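電子レンジ、ついに迎えました!

2018年2月24日

前のレンジが動かなくなったのが去年の7月なので、半年以上もレンジなしで暮らしていたことになります。最初の一週間は「もう無理」と思っていたのに、蒸し器と小鍋でなんとかなってしまって、そのままずるずると冬に。でもやっぱり、冷凍したごはんをさっと食べたい朝ってあるんですよね。蒸し器のお湯が沸くのを待ちながら、靴下を片方だけはいてうろうろする生活とは、これでお別れです。

新しく来た子はクリーム色。これがもう、すごくかわいいんです! 角がまるくて、つやつやしすぎていなくて、扉の窓のまわりにほんのりピンクっぽい細い線が入っています。白い台に置いたら、台所の空気がやわらかくなった気がして、用もないのに何度も見に行ってしまいました。

ちなみに前のレンジは黒でした。黒は黒で格好よかったのですが、指のあとがとにかく目立つ。カレーの日のあとなんて、扉を見れば何を食べたか分かるくらいで。クリーム色はそのへん気が楽そうです。油はねが黄ばみになるのは怖いので、使った日の夜にぬるま湯でしぼった布でひと拭きする、と決めました。決めただけで終わらないようにしたい。

さて、操作パネルの文字は全部中国語です。私の中国語は、学生のころに一年だけ授業をとった程度なのですが、漢字のありがたさをこんなに感じたことはありません。「微波火力」は字のとおりレンジの火力。「智能解冻」はスマート解凍、「冻」は「凍」の簡体字ですね。「美食菜单」はおまかせメニューのことで、「菜」とあるから野菜専用かと思いきや、料理全般のことなんだそうです。こういうの、楽しくないですか? 私は楽しくて、お茶が冷めるまでずっと読んでいました。

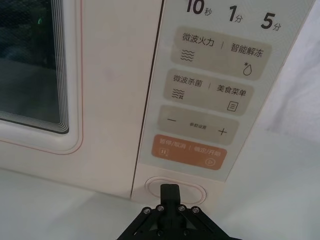 前のレンジのときは、ボタンの半分も使っていませんでした。あたためと、あたためと、ときどき飲み物。今回はせっかくなので、ひとつずつ試していくつもりです。辞書を引きながら小さなノートに訳を書いて、レンジの近くの引き出しに入れました。シールに日本語を書いて貼る案もあったのですが、この顔にシールを貼るのはもったいない!

解凍については、吉田俊子さん(Toshiko Yoshidaの名前で海外のお菓子のレシピを訳している、料理教室の先輩です)に教わったことがあって、それを守っています。お肉は平らにして冷凍すること、解凍は途中で一度止めて裏返すこと、まだ芯が少しかたいくらいで出してしまうこと。三つ目が私には難しくて、つい「あとちょっと」と追加して端っこだけ煮えた豚こまを作ってしまいます。昨日もやりました。しょうが焼きにしたら何も分からなくなったので、よしとします。

置き場所のことも少し書いておきますね。

最初はSkimumの棚の中段に入れる予定でした。幅はぴったり、奥行きもなんとか、と喜んでいたら、上のすきまがほとんどない。説明書を読むと放熱のために上も後ろもあけてくださいとあって、これは断念。棚板を一段はずす手もあるのですが、そうすると土鍋の行き場がなくなります。土鍋は冬の主役なのでどかせません。

結局、白い台のほうを片づけて、そこに置くことにしました。片づけたと言っても、載っていたものを別の部屋へ運んだだけなのですが……。Chidiacのホーロー缶は窓ぎわへ、Seldenのまな板立ては流しの横へ、何年も前にもらったまま使っていないパスタ計量器は、今回こそさよならです。台の上が広くなって、思いのほか気分がいい。物を減らすのが苦手な私でも、大きいものがひとつ来ると、ほかが少しゆずってくれる感じがします。

それと、延長コードは使わずに壁のコンセントに直接さしました。アース線もつなぎました。台の反対側にあったコーヒーミルはコンセントを失ったので、今は食卓の上で暮らしています。豆をひくときにすわってできるようになって、これはこれで快適。

あたため用の器もこの機会に買い足しました。Mirkixのふたつきの耐熱容器で、セールで4000円でおつりが来たのがうれしくて、家に帰ってすぐ全部洗いました。ふたを少しずらしてのせると、ごはんがふっくらするんです。ラップを切らなくていいのも好きなところ。ただ、トマトソースを入れると色がうつるという話も聞くので、ミートソースは昔からのガラスの器に任せます。

さっそく作ったのは、じゃがいものおかず。じゃがいもを洗って、ぬれたまま容器に入れて、竹串がすっと通るまで加熱します。熱いうちに皮をむいて(ここだけは我慢です、ふきんを使うといいですよ)、粗くつぶして、お酢をほんの少しと塩、オリーブオイル。冷めてからマヨネーズを足せば普通のポテトサラダになりますが、私は足さない派になりつつあります。黒こしょうをたっぷりひいて、翌日のお弁当にもどうぞ。

あとは蒸しなす! 皮をむいて、ごま油を薄くまぶして、ふたをして加熱、あら熱がとれたら手でさいてポン酢。夏の間ずっとこれが食べたかったのに、蒸し器を出すのが面倒であきらめていたんです。2月のなすはちょっと高いけれど、お祝いということで。
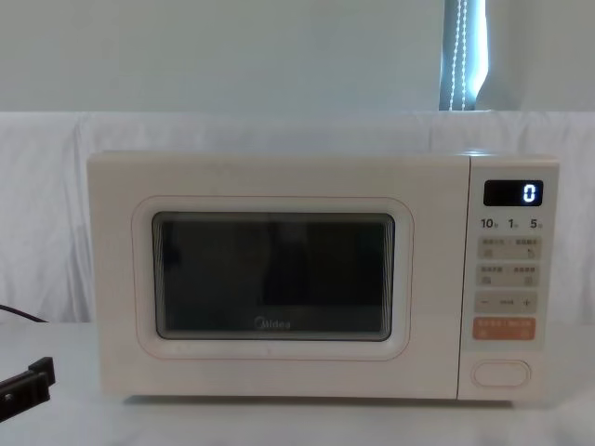

扉の窓に何かはねたとき、どうやって掃除していますか?

耐熱のカップに水とレモンの切れはしを入れて、湯気が出るくらいまで温め、そのまましばらく扉を閉めておきます。汚れがゆるんだところを、やわらかい布で拭くだけです。沸かしすぎると急に吹きこぼれることがあるので短めに温めて、カップは少し落ち着いてから取り出します。レモンがない日は水だけでもだいぶ違います。

この質問は前のレンジのころにもらっていて、お返事できないままレンジのほうが先にいなくなってしまいました。遅くなってごめんなさい。

そうそう、蒸し器はしまわずにまだ出してあります。半年お世話になったら情がうつってしまって。肉まんはやっぱり蒸し器のほうがおいしいし、あのふたを開けたときの湯気は捨てがたいです。レンジと蒸し器、しばらく両方使ってみて、どちらで何を作ったかノートに書いておこうと思います。

次は「美食菜单」を順番に試した話を書きますね。お魚の項目があったら、たらの切り身でやってみる予定です。レンジでおいしくできる魚のおかずをご存じの方、コメント欄でぜひ教えてください!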